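Cover the table before you start any messy job. Most stains and scratches on a work table come from the small jobs, the ones that seemed too quick to bother laying anything down for.

Brown paper is cheap and lies flat once the curl is out of it. Cut it a little smaller than the tabletop so it doesn't catch on your sleeves. 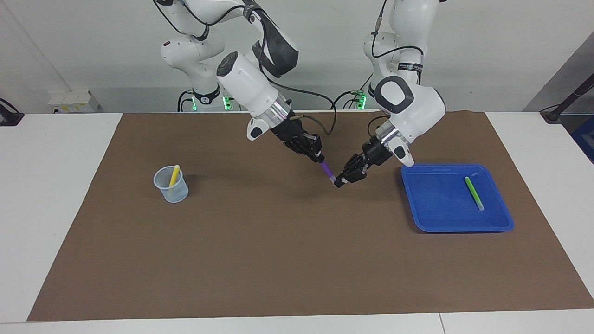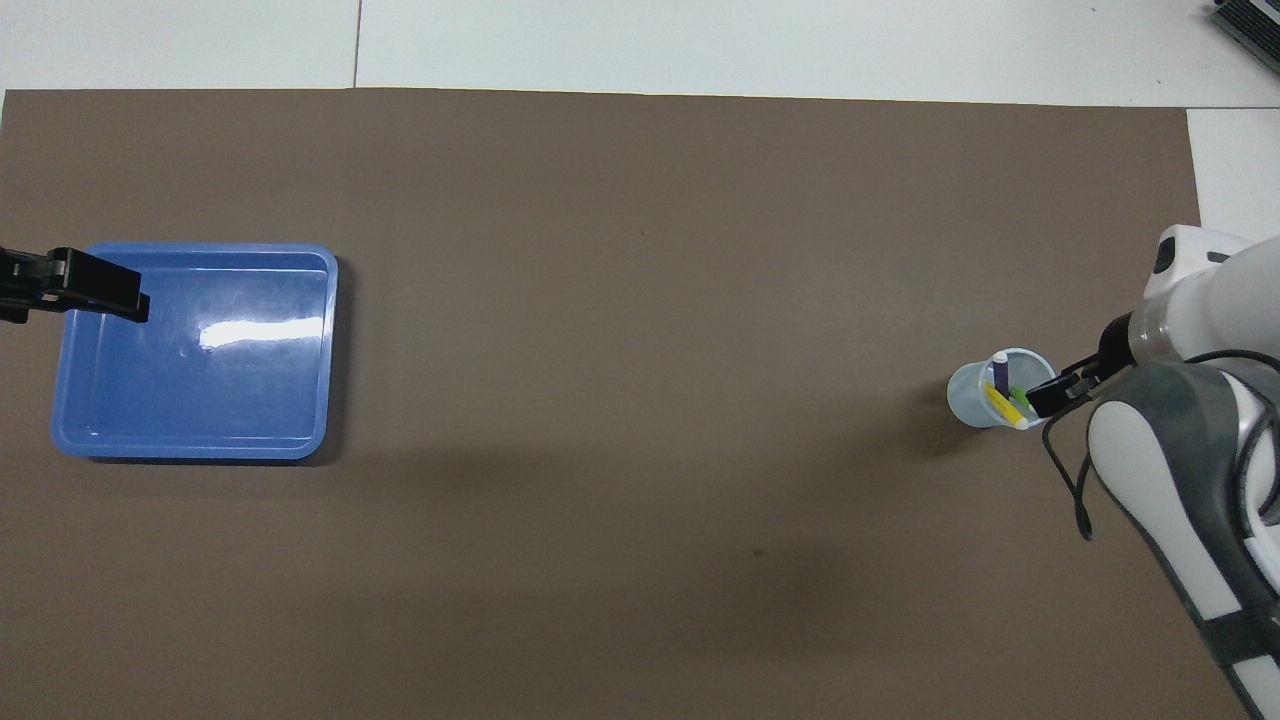
Brown paper over a white tabletop.

## Laying it down

- Wipe the table first. Grit under the paper will scratch when you lean on it.
- Roll the paper against its curl and leave it for a few minutes.
- Tape the corners with painter's tape. Masking tape left on through a hot week is hard to get off.
- For paint or wood stain, use two layers. Thin stain goes straight through one.
- Don't use newspaper on a light surface. The ink transfers when it gets damp.

## Ink and marker

Permanent marker comes off most hard surfaces with rubbing alcohol on a cotton pad. Dab, wait a minute, then wipe toward the middle of the mark so it doesn't spread. Try a hidden spot first, especially on painted furniture. On raw wood, alcohol pushes the ink deeper, so sand lightly instead.

Store markers flat. Stood on end, the ones with the tip up dry out first.

## Glue

White glue softens under a warm wet cloth in ten minutes or so. Super glue needs acetone, and acetone will ruin varnish and many plastics. Hot glue pops off if you hold an ice cube against it and slide a plastic scraper underneath.

## Small parts

Put screws in a shallow tray with a rim as you take them out. If the job will run past one evening, bag them by step and write on the bag. Maite Montoya at the Stositdale repair evening tapes each screw to a sketch of the thing she is taking apart, which is slower but works well for clocks and sewing machines.

## Buying paper

We paid 40 dollars for a contractor roll in December and are still on it. The heavier grade is worth the extra for workbenches. For cutting out fabric, the thin one is fine.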